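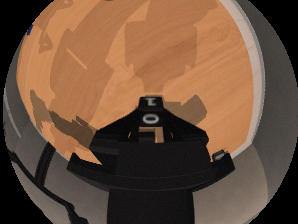 Holzmaserung, gespiegelt in einer Chromkugel (Computergrafik)

Doolan Pflegeöl für Küchenarbeitsplatten
Artikelnummer 2196 — Hersteller: Dreltard

Doolan ist ein farbloses Hartöl für geölte und unbehandelte Arbeitsplatten aus Massivholz. Es zieht in die Oberfläche ein und bildet keinen Film. Geeignet für Eiche, Buche, Esche und Nussbaum. Für lackierte Platten und Schichtstoff bitte den Reiniger Bundus verwenden.

Anwendung
Arbeitsplatte mit einem feuchten Tuch abwischen und über Nacht trocknen lassen. Raue Stellen in Faserrichtung mit Körnung 240 schleifen, Staub gründlich absaugen. Öl dünn mit einem fusselfreien Tuch auftragen, 12 Minuten einwirken lassen und den Überschuss vollständig abnehmen. Stirnseiten und der Ausschnitt am Spülbecken brauchen meist einen zweiten Auftrag.

Nach 90 Minuten ist die Fläche staubtrocken. Wasser und heiße Töpfe erst nach drei Tagen wieder auf die Platte lassen. Im ersten Jahr empfehlen wir eine Nachbehandlung alle vier Monate, danach nach Bedarf.

Flecken und Wasserränder
Alte Ränder verschwinden durch das Öl nicht, sie werden eher dunkler. Vorher anschleifen. Bei Eiche können Eisenpfannen schwarze Flecken hinterlassen — diese zuerst mit Holzbleiche behandeln.

Sicherheit
Getränkte Tücher können sich selbst entzünden. In Wasser einlegen oder flach ausgebreitet im Freien trocknen.

Lieferung
Dose mit 750 ml, Versand ab Lager Clitholm. Das Gebinde mit 2,5 Litern (Artikelnummer 917) ist ab April wieder lieferbar.

Stand der Produktangaben: 2. Februar 2021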